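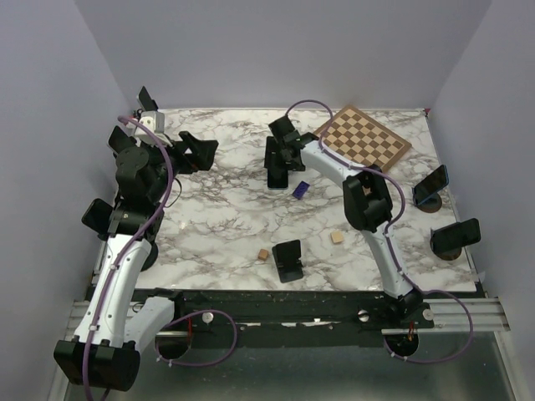 Can the Prinik shelf liner be washed? It can be washed by hand in cool water with a little dish soap, and then it must dry flat, away from the radiator.

Prinik Shelf and Drawer Liner, by Inley

Prinik is a soft, non-adhesive liner for kitchen shelves, drawers and cupboards. You cut it with normal scissors, lay it down, and put your things back on top. There is no glue on either side, so when you move house or become tired of the colour you can lift it out and the shelf stays clean underneath.

We have sold this liner for 11 years and it is still the one we use in our own kitchen. The first version was a little thin and the corners liked to curl. The present one is heavier, and it lies flat after one night if you roll it the opposite way before you cut it.

What it is good for

Cutlery drawers are the most common use. Knives and forks slide less when the drawer is opened quickly, and the noise is also less. Many customers put it under glasses and cups, where the small ribs let some air pass below the rim. It is also suitable for a bathroom cupboard or a tool drawer, but please read the note about oil below.

For the fridge we recommend the Wevex mat instead. Prinik is not made for cold and damp places and it becomes stiff there.

Measurements and colours

Each roll is 3 metres long. The narrow roll fits most drawers and the wide roll is for deep shelves and larders. Please measure the inside of the drawer and not the front panel, this is the most usual mistake when people order. If your drawer has rounded corners, make a paper pattern first and draw around it on the back side.

Colours are chalk, slate, moss and a light sand. The sand colour was changed in March and is now a bit warmer than before. If you want to match an older roll, write to us before you order and we will look if we have some of the old stock.

How to fit it

Empty the drawer and wipe it. Wait until it is fully dry. Unroll the liner with the ribs up and leave it for some hours under a few heavy books. Mark the size on the smooth side with a pencil, cut, and try it in the drawer. It is better to cut a little too large and trim it after. Where 2 pieces must meet, put the edges side by side and do not overlap them, or your plates will stand crooked.

Care

Crumbs can be shaken out or taken with the vacuum cleaner on low power. For stains use cool water, dish soap and a soft brush, along the ribs. Do not put the liner in the washing machine or the tumble dryer. Bleach makes the slate colour go brown in patches.

Note about oil: cooking oil and machine oil will soften the material if they stay on it for a long time. Wipe them off the same day. Under oil bottles we suggest a small tray.

On freshly painted or varnished shelves please wait until the paint is completely hard, which can take several weeks. Otherwise the ribs may leave marks, and we cannot accept a return for this reason.

Delivery and returns

Rolls are sent in a cardboard tube. Uncut rolls can be returned in the original tube. Cut pieces cannot be returned, but if you find a fault in the material please send us a photo and we will replace the roll. In December the post is slower, so please order early.

Item number: 800

Related items
Wevex Fridge Mat, clear
Herath Cutlery Tray, adjustable
Herath Plate Rack for deep drawers
Inley Drawer Dividers, set
Prinik Offcuts, mixed colours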